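23 Jan 2026

Home late, feet aching, and a very large mug of tea beside me, so I shall write this before I fall asleep over it. I have been at the Gudbridge unit since it was barely light, and I think I can say it was a good day, though it started badly enough. The heating had gone off overnight and I spent the first hour in my coat, working the controls with fingers that didn't want to bend.

We are collecting for Gandale again, which is the name we gave the sorting work back in September, when it all seemed so simple! The idea was that I would guide the arm through a job by hand, over and over, and each go would be saved along with what the wrist camera saw, and after enough of them the learning system would start to get the hang of it. Well, I have guided it through a great many goes now. This evening the tally on the whiteboard stood at 1,640, and I stood there in front of it feeling rather proud and rather tired.

94 of those were mine from today. I had hoped for a few more, but I threw out a whole run before lunch after noticing that I'd been coming in from the same side every single time. It's such an easy habit to fall into. You find a path that feels comfortable and your hands just keep taking it, and then the poor model learns that the world only ever happens from the left. So I made myself a little rule, to change my starting place after every go, and to come in high sometimes and low other times, even when it felt clumsy. I'm keeping the clumsy ones too, as long as they get there in the end. The ones where I wobble, stop, have a think and put it right are worth having, I'm sure of it, and I wish I had saved more of that sort in the autumn instead of tidily deleting them.

The afternoon was better. I got into a nice rhythm with the radio on low, and the time went by without my noticing, which it does when the work is going well. I had 2 proper breaks (I am trying to be good about that, after the business with my shoulder) and ate my sandwiches looking out over the car park at Parnness, where they still haven't mended the gate.

Then I sat down and looked back through what the camera had kept. I do like this part. When I'm driving I only think about where I want the fingers to be, and it's quite a different thing to see it all from down at the wrist, with the green rushing about behind. A lot of it is smeary when I've moved too quickly, and I went back and forth over how much of that to leave in. The Castaño notes say to keep some blur, as the system will meet it in real use, and I have decided to trust them on it for now. But I must slow down on the approach all the same. I tell myself that every time, and then the radio plays something cheerful and off I go.

I stuck one in here from the wrist, so I can look back on it when all this is finished and remember what I spent my winter staring at. The fingers are open with nothing between them but green and those small yellow dashes, and the little silver pins have caught the light rather nicely.
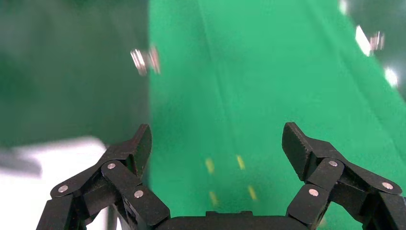

For tomorrow

Take the thick socks. Ring about the heating before setting off. Do the low approaches first, while I'm fresh, and leave the labelling until after lunch. Buy milk for the unit, we are down to the powdered stuff again.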